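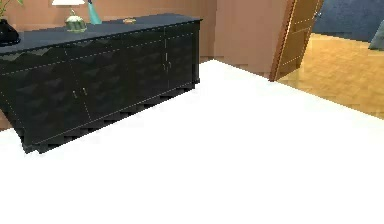 What does Wisovance publish?

Novels and short stories in translation, mostly from Polish and Swedish, plus a reviews page that comes out when it comes out.

About us

Small press. Two desks, one kettle. Leokadia Szczepańska started it after translating a 107-page novella that four publishers liked and none wanted. She printed it herself, sold it out of a rucksack, then did another.

15 titles on the list now. Best seller so far is Hägglund, a family saga set on a ferry, 2,641 copies and still going. Worst seller is Zorport, which we love and will keep in print till the boxes run out. Go on, buy one.

The reviews

Run under the name Flaltance, old blog name, long story. 128 reviews up at present, all by readers who paid for the book or borrowed it. We don't review our own. Bad reviews stay up, even when the author emails. Spoilers marked, mostly.

Sending us things

Open to translators in January only. Ten pages plus a letter, and tell us who holds the rights, please, we do ask every year. No poetry at the moment. No memoirs. Replies take about six weeks, longer if Leokadia is on a deadline of her own.

Want to review? Send one you've alredy written, any book, under 800 words. Pay is small but it is pay.

Orders go out Tuesdays. Shops, ask for the trade list and we'll email it accross.

Page last updated 1/21/18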